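브라로 오픈데이에 다녀왔다

7월에 브라로에서 하는 오픈데이에 다녀왔다. 물류 자동화 쪽 회사인데 일 년에 한 번 작업장을 열어 준다고 해서 신청해 두었던 행사다. 나는 식자재 포장 일을 하고 있어서 집는 로봇이 어디까지 왔는지 궁금했다.

장소는 역에서 버스로 19분쯤 걸리는 공단 안쪽이었다. 정류장에서 내려 큰길을 건너면 바로 건물이 보인다. 주차장이 좁으니 차를 가져갈 사람은 일찍 가는 게 좋겠다. 접수대에서 이름표를 받고 안전화 덮개를 신었다. 내 접수 번호는 218번이었다. 오전 조와 오후 조로 나누어 들어갔고 나는 오후 2시 조였다.

처음 30분은 회의실에서 회사 소개를 들었다. 브라로가 로봇 셀을 만들고, 제어 소프트웨어는 오루니스라는 이름으로 따로 판다고 한다. 소개 자료는 매출 이야기가 많아서 별로 적을 것이 없다. 다만 예전에는 상자만 다루다가 최근에 봉지류로 넘어왔다는 설명은 기억해 둘 만했다. 상자는 면이 평평하고 크기가 일정한데, 봉지는 내용물이 쏠리면 모양이 매번 달라진다. 현장에서 손으로 해 봐도 그렇다.

작업장에는 시연 구역이 3군데 있었다. 첫 번째는 팔레트에 상자를 쌓는 것이었고, 속도는 빨랐지만 다른 전시회에서도 본 적이 있는 내용이었다. 두 번째가 내가 보러 간 통 안 집기였다. 파란 플라스틱 통에 납작한 투명 봉지를 넣어 두고 로봇이 하나씩 집어 옮기는 작업이다. 흡착 방식이 아니라 집게 손가락을 벌렸다 오므리는 방식이었다.
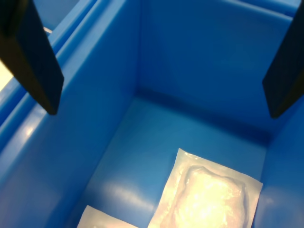 담당자에게 왜 흡착을 쓰지 않느냐고 물었다. 봉지 표면에 주름이 있으면 공기가 새고, 얇은 필름은 빨려 들어가면서 찢어지는 일이 있다고 했다. 대신 집게는 통 벽에 가까이 붙은 물건을 집기가 어렵다고 한다. 손가락이 들어갈 자리가 필요하기 때문이다. 그래서 벽 쪽에 있는 물건은 먼저 가운데로 밀어 놓고 집는 동작을 따로 넣었다고 설명했다. 내가 본 동안에도 밀고 나서 집는 경우가 몇 번 있었다.

반사 문제도 물어보았다. 우리 작업장에서도 카메라 검사기를 쓰다가 투명 포장 때문에 애를 먹은 적이 있다. 담당자 말로는 비닐이 빛을 받으면 그 부분만 하얗게 날아가서 윤곽을 잡기 힘들고, 통도 광택이 있으면 벽에 비친 빛까지 물건으로 볼 때가 있었다고 한다. 조명을 바꾸는 것보다 여러 조명에서 데이터를 모으는 쪽을 택했다고 했다. 그게 맞는 선택인지는 잘 모르겠다. 우리 같은 작은 곳이라면 무광 통으로 바꾸는 게 제일 쌀 것 같다.

시연 중에 실패도 한 번 나왔다. 봉지 가장자리만 물었다가 들어 올리는 중에 떨어뜨렸다. 로봇은 잠시 멈췄다가 다시 내려가서 집었고, 담당자도 따로 손을 대지 않았다. 속도는 사람보다 느리다. 숙련된 사람이면 두 배는 빠를 것이다. 야간에 혼자 돌려 놓을 수 있으면 느려도 괜찮다는 것이 회사 쪽 설명이었다.

세 번째 구역은 브릴리코라는 협력사의 이동 대차였다. 바닥의 선을 따라가지 않고 스스로 길을 잡는다고 하는데, 관람객이 많아서 그런지 내가 갔을 때는 아주 천천히 움직였다. 적재 무게를 물었더니 모델마다 다르다며 책자를 주었다. 집에 와서 보니 우리 통로 폭에는 가장 작은 모델도 빠듯하다.

마지막에 질의 시간이 있었다. 가격을 묻는 사람이 많았지만 구성에 따라 다르다는 답뿐이었다. 나는 손가락 청소를 어떻게 하는지 물었다. 식품 쪽에서는 봉지가 터졌을 때가 문제라서 그렇다. 손가락은 나사 2개로 분리되고 물로 씻을 수 있다고 했다. 다만 손목 관절 부분은 물이 닿으면 안 된다고 하니, 우리 현장에 넣으려면 덮개가 필요할 것이다.

망운답이라고 적힌 줄 알고 한참 찾았던 시연 프로그램 이름은 Mangundap이었다. 홈페이지에 짧은 설명 자료가 올라와 있다. 견적은 봉지 샘플을 보내면 시험해 보고 내준다고 해서, 다음 주에 우리가 쓰는 포장 중에 제일 미끄러운 것으로 골라 보내기로 했다. 결과가 오면 다시 적겠다.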